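Snack packs on a bare table - how do you sort yours?

Forum: Pantry, Snacks and Lunch Packing

kekance_lotte
Hi all! I finally did the thing I've been threatening to do since summer and pulled every single snack out of the house. Every drawer, both backpacks, the glove box, the weird basket on top of the fridge. I'm so happy with how it's going that I had to come tell somebody who'd care.

My one big discovery is the table. I used to sort on the kitchen counter, in between the toaster and the mail, and I always gave up halfway. Now I clear a big brown table completely first and only put one packet down at a time. Pick it up, check the date, decide where it goes, next one. It sounds slow and it's so much faster!

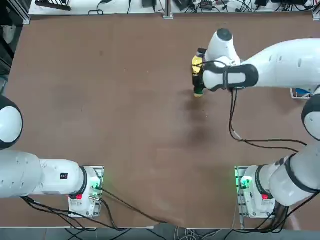
The shiny packets are the ones I used to hate, by the way. They slide, they won't stack, and they puff up so you can't tell how much room they need. What works for me now is standing them on their bottom edge in a narrow bin, like records. Front one gets eaten first, new ones go in at the back.

So how do you all do it? By person, by date, by type? I have 5 bins and I'm itching to label them.

tudur_owen
Love this. By date, always. I did by type for years and we'd find crackers from another era behind the pretzels. Now it's "eat this month" in the front bin and everything else behind it.

amberprins
By person here! I have three kids and if it isn't by person there's a fight before 7 a.m. Each one gets a bin, I fill it once, and when it's empty it's empty. They trade with each other, which I pretend not to notice.

tudur_owen
But then don't you get old stuff at the bottom of the bin of whoever's the picky one?

amberprins
Yes. It's me, I eat it.

V_Stan
I'm going to disagree with the one at a time thing. I dump the whole lot out and group it, because I want to see how much I've got before I decide anything. If you go packet by packet you fill your first bin with granola bars and then find you own 23 more. Ask me how I know.

kekance_lotte
Ha, OK, that's fair! I did run out of room in the bar bin. But with everything dumped out I just stand there and start eating. A clear table keeps me moving.

V_Stan
Big table though, you've got the room for it. Mine seats two.

sem_vdb
Couple of things from somebody who packs trail food every November for our hiking group (6 of us, four days, a truly silly amount of chips).

Foil type bags: don't squash them to save space. I've tried letting a bit of air out with a pin and taping over it, and they were stale by the second day. Just give them the tall bin.

Anything with a corner goes at the bottom, anything puffy on top. And write the date on the front with a marker, big, because the printed one is always on the seam where you can't read it.

kekance_lotte
The marker!! Going to do that tonight. I've been squinting at seams all afternoon.

amberprins
Does marker stay on the shiny ones? Mine wiped right off on a yellow bag last week and I had it all over my hand.

sem_vdb
Depends on the marker. The permanent kind needs a few seconds to dry before you touch it. Masking tape works too, and you can write on that with anything.

tudur_owen
Seconding tape. What bins are you using, Lotte? I've got the Segers ones and the lids drive me up the wall.

kekance_lotte
Old shoe boxes for two of them and three clear ones from the Datska shop on our corner. No lids on any of them. I figured if there's a lid I won't put things back, and neither will anyone I live with.

V_Stan
No lids is the right answer. There, we agree on something.

amberprins
I need at least one lid. We have a dog.

kekance_lotte
Oh, good point, I'm cat only. OK, going back in, I still have the whole backpack pile left and then the labels. I'm doing by date with one bin for "help yourself," and I'm going to try Velimir's dump and group method on the bars just to be fair about it. Will report back!

sem_vdb
Check the side pockets of the backpacks. There's always one in there.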